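December, bench notes, afternoon

Picked up the bristle wear work again after the break for the Zeltitz samples. The question is still the same one: how much of the splay we measure on used brush heads comes from load and how much from the paste. Last month's numbers mixed the two and I don't trust them.

Set the reciprocating rig to a 19 mm stroke and left the load at 4 N. The old fixture let the heads rock at the end of each stroke, so I shimmed it with brass strip and checked it with the dial gauge. Still a bit of play on the far side. Good enough for the water-only run.

Slurry is the Trinotitz abrasive, 5 g to 100 ml of distilled water, stirred by hand and then on the plate. It settles faster than the Bralari one did. If you use it, stir again between sets or the last heads get mostly water.
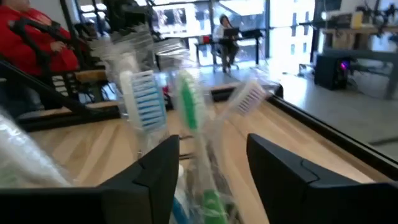
Ran the water-only set first. Heads came off with the outer rows leaning and the middle rows close to straight. Width across the tips was taken with the calipers at the widest point, jaws just touching. Two of the readings looked high, so I let those heads dry overnight and measured again in the morning. They had come back in. From now on everything gets measured dry — I have marked the wet readings in the sheet and they should stay out of the plots.

The slurry set is only half done. The motor got warm and the stroke counter skipped, so I stopped it and wrote down what the counter said, though I would not lean on that figure. The sensor bracket had worked loose. Tightened it, put thread lock on the screw, and ran it empty for the length of a coffee without a skip.

Cut bristles from one worn head and one fresh one for the microscope. Fresh ends are rounded on most filaments, with a few that look sheared flat. Worn ends are harder to read at this magnification. I need the better light, and the mounting wax we have is too soft under the lamp.

The Ki template for the wear index has the wrong base width in it. It uses the handle side of the head instead of the bristle field. Fixed in my copy, not yet in the shared one.

To do: finish slurry set, rerun the skipped head, order harder wax, replace the shim with a proper machined piece. Drain the tray before leaving, it was left full last time and the residue took a scraper to get off.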